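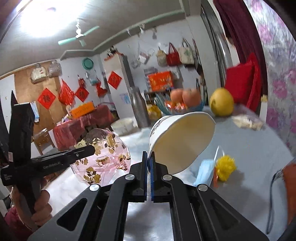

Page last changed: 22 Oct 2025

Paper cups are what I use to judge a hand-held gripper. A block tells you very little, as nearly anything with two jaws will hold a block. A cup squashes if you squeeze too hard and drops if you don't squeeze enough.

I had two units on the go at the big table, both black. The one holding the cup has blue pads on the inside of the jaws, and they stay almost parallel as they close, which I like. The other says GenRobot.AI on the arm.

Yuk-lan Kong asked for a fair test, so I did 12 lifts with each: tip of the jaws only, cup on its side, up, count to 8, down again. The mouth of the cup goes slightly out of shape under the blue pads but it stays put. I was pressing harder than I needed to on the first few.

After the cup I tried a face mask. The ear loop is easy enough to catch, the flat part less so. Then the fluffy yellow ball, where I could hardly feel when the jaws had met anything.

My notes from July on the Losari pads are still up, but I'd ignore the part on grip force. Győző Vida wrote to say I had the spring in backwards, and he was right - I've taken the table of results down until I can do it again.

Fruit next, starting with the small ones. The big yellow one is too wide for these jaws, I think, but I'll try it.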